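Packaging Materials and Methods
Unit 8: Foam Blocks as Void Fill and Bracing
Handout, revised 30/05/2023

Read before the bench session. Bring the Unit 2 table of carton grades.

1. Scope

The unit deals with solid foam blocks placed by hand in a carton. Loose fill, air pillows and foamed-in-place material are covered in the March units and are not repeated. A block does one of two jobs. It fills a void, so that the item cannot travel, or it braces, so that a load on the carton wall passes into a part of the item that can take it. The same block can do both, but the two are sized differently and the calculation sheet has a separate line for each.

2. Terms

Bearing face: the face of the block in contact with the item.
Back face: the face in contact with the carton wall.
Free height: the height of the block with no load on it, standing on a flat surface.
Fitted height: the height once the carton is closed.
Set: free height before loading minus free height after recovery.

Free height is always measured on the table, never in the hand. A hand-held block is squeezed at the edges and reads short. Measure at the middle of the face and again near one corner, and write down both values.

3. Sizing a void-fill block

Measure the gap between item and wall at its narrowest point. Choose a block whose free height exceeds the gap by a small margin, so that it stays put by friction when the carton is turned. Too large a margin bows the wall and the flaps will not meet. The Clomitz cartons used in this course have soft side walls and show bowing early — lay a straightedge across the panel before taping.

4. Sizing a bracing block

Start from the load, then find the bearing area. For the worked case the item weighs 900 g and rests on a single block with a bearing face of 315 square centimeters. Static pressure is mass divided by area:

900 / 315 = 2.86 grams per square centimeter

Compare the result with the working range on the supplier's sheet for the foam in use. Below the range, the foam is too stiff for the load and passes shock through with little loss. Above it, the foam bottoms out. In the first case reduce the bearing area or change to a softer grade; in the second, increase the area. Changing block height alone does not correct static pressure.

5. Placement

Blocks go in with the bearing face flat against the item. A block set at an angle carries load on one edge, and the edge takes a permanent set. Corners of the item are braced before faces. Where two blocks meet, leave them touching but not compressed against each other.

Color does not indicate grade. Seltton and Sikder blocks come in several colors, and the two ranges do not agree. Use the printed sheet in the Stalia binder and enter the grade code in column 2 of the record.

6. Bench record

Before packing, set each block on the gray tabletop, clear of the tools, and take the free height there. Enter it before the block goes into the carton.
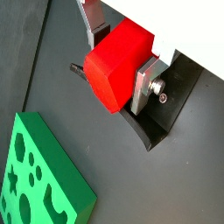
Set is taken on the same surface after the carton has been opened and the block has recovered for 8 minutes. Leave the fitted height blank if the flaps did not close.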